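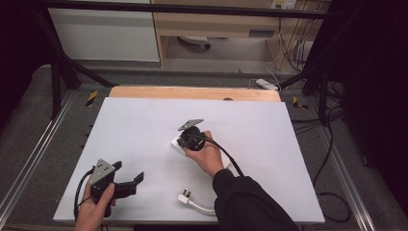
Jul 28, 2024

Second week of technical rehearsal for "Usine." Ran acts one and two with full cues, stopped 19 times. Most of the stops were for the turntable, which still overshoots its mark when the factory wall comes around. The deck crew has taped a second mark eight inches upstage and calls the stop from there. Crude, but it held for the last three passes.

The new translation reads shorter than it plays. Act one timed at 91 minutes on paper and ran longer, all of it in the strike meeting, where the actors wait for the supertitles. Erix sent a revised title file at noon with the line breaks moved. Loaded it, checked the first 40 pages of script against it, found two titles in the wrong order. Fixed in the booth.
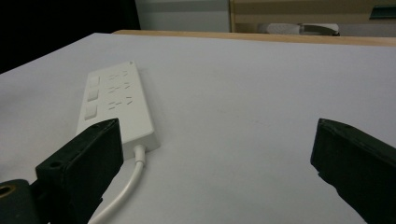 Why does the strike meeting need titles if the play is in English? The workers' chorus stays in Spanish, as it did in the Ríos production in March, and the rest of the act is in English.

Lighting is ahead of sound. The foreman's office now has its own cue stack, separate from the factory floor, so the two can fade at different rates. Sound is waiting on a replacement amplifier for the rear speakers. Ran the machine noise through the front pair only, at a reduced level. The dialogue was clear to the back row of the balcony, which may be an argument for leaving it that way.

Lilteo confirmed the house for previews: nearly 1000 seats with the side boxes closed. The side boxes lose the upstage left corner anyway, and the letter scene sits in that corner.

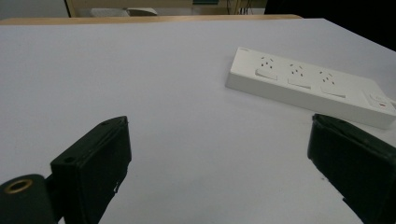

White power strip, three outlets along the top.

Act three not reached. The bridge effect has been moved to tomorrow morning, before the cast is called. Still open: whether the intermission falls after the fire or before it. Before it gives the crew time to reset the wall. After it is the better curtain. I have written both versions into the prompt book, in pencil.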